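April, notebook 3, weevil snouts

Back on the rostrum curves. I left off last time with the Surulen females all traced and the Eltum ones half traced, and a note to myself in red pen saying "CHECK THE SCALE," which I then ignored for two days. So I checked the scale. It was fine for Surulen. For the first tray of Eltum it was off because I'd exported at the wrong zoom, so that whole tray got re-exported this morning and I've thrown the old traces into a folder called old_bad (Aitana, please don't use anything from old_bad, even if it looks nice).

For anyone reading this who missed group meeting: the females drill into acorns with the snout and then lay eggs down the hole, and we'd like to know if the Eltum ones are longer in the snout or just more curved. The acorns up at Eltum are fat with a thick cup. Leandro has been saying "longer" since before we had any data. I've been saying "more curved" mostly to have someone to argue with, but I'm starting to believe it!

Where things stand: 251 females pinned and photographed from both sites. Seven landmarks each, plus the semilandmarks running down the upper edge of the snout from the eye to the tip. Landmark 4 (the antenna socket) is still the annoying one. On a clean specimen it's a crisp little pit and you click it without thinking. On a dusty one it's a smudge next to another smudge, and I've caught myself choosing the smudge that gives the prettier curve. Bad habit. I'm now placing 4 first, before any of the others, so I can't see where the curve is headed.

Repeatability check before lunch. Pulled 43 specimens out of the tray with my eyes more or less shut, retraced them blind, and ran both sets through Holix. Landmarks 1 through 3 sit right on top of each other. 5, 6 and 7 are good. 4 wanders along the length of the snout, which I guess makes sense given that's the direction the pit is stretched. It hardly wanders up and down at all, so curvature shouldn't care much, but length from socket to tip certainly will. Leandro's measure, in other words, is the one that suffers, and I was very grown up about telling him.

Then the first real comparison. I plotted curvature against body size, both sites together, and there's a big messy cloud with the Eltum points sitting toward the top of it. Size explains a lot. The bigger females are more curved everywhere. What I can't tell yet is whether Eltum has more curve for its size or just has more big females, because whoever shook the trees up there (me) shook the low branches, and I have a feeling that low branches catch a different crowd.

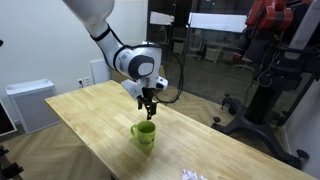
Rogelio Tolentino: I'd stop before fitting anything. You're using wing cover length as body size, and the wing covers gape on the ones that were dried fast. If the Eltum batch dried faster than the Surulen batch then your size axis is shifted for one site only and you'll find a difference whether there is one or not. Use the width of the pronotum. It doesn't budge.

OK, he's right, and I wish he'd said so before I clicked all those wing covers. I went back through the drying notes and the two batches did go through differently: Surulen sat in the open box, and Eltum went in the oven because I was in a rush that week. So pronotum width it is. It can be measured from the top-view photos, which we have for nearly everything, though there's a run at the end of the Eltum tray where I only shot the side. Those need to come out of the drawer again. Sigh.

Spent the early afternoon on that. Remounting is slow work, the legs on these dry ones snap off if you breathe near them, and every leg that comes off has to go into its own capsule with the number on it. Lost one antenna to the floor. I know which specimen it came from and it's written on the card.

Side question from Olga while I was doing that: do we know the hole in the acorn is straight? If the snout is curved and the female turns while she drills, the channel could be a good deal wider than the snout, and then the thing to measure might be the channel. I'd been assuming a curved snout makes a curved hole. We have a bag of drilled acorns from Surulen in the freezer and none from Eltum. I cut two of the Surulen ones open down the middle just to see, and one had a lovely bent channel running under the cup and the other I cut in the wrong plane and ruined. So, one acorn's worth of evidence. Casting would be better. Teodoro mentioned a thin silicone he used on ant nests and said he'd look for the leftover tube.

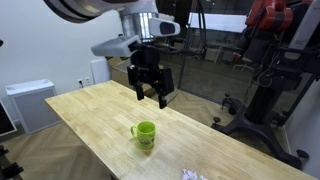

If the silicone is too thick for a channel that fine, plan B is to scan a few acorns whole and let Holix pull the channel out as a surface. The trouble there is that the larva chews everything up once it hatches, so only fresh holes are any use, and you can't tell fresh from old on a frozen acorn. I'd want to start from new ones with a female watched at the drilling, and that means waiting until late summer.

Reran the analysis at 4:30 with pronotum width for the specimens I have so far. The cloud tightened up a lot, which was nice to see. Eltum is still toward the top but the gap is smaller than it was, and one female sits all by herself way out on the right: number 47, Surulen, huge, and curved like a fishhook. I checked her photo twice. She's real and her landmarks are fine. I tried the fit with her and without her and the slope moves more than I'd like. She stays in, and both fits go in the supplement.

Not touching the p-value until the remounts are photographed. I did peek. I'm not writing it down.

The Pastor script for aligning the semilandmarks fell over again on any file with a space in its name. Renamed everything with underscores. Aitana, if your copies still have spaces, pull the new folder before you run anything.

To do:
finish top views for the end of the Eltum tray
redo landmark 4 on the dusty ones after cleaning with the soft brush
ask Teodoro about the silicone tube
look up which trees at Eltum were sampled above head height, if any
label the capsules properly (pencil, the pen bleeds)
tell Leandro that length isn't dead yet, since socket to tip is noisy but eye to tip might be usable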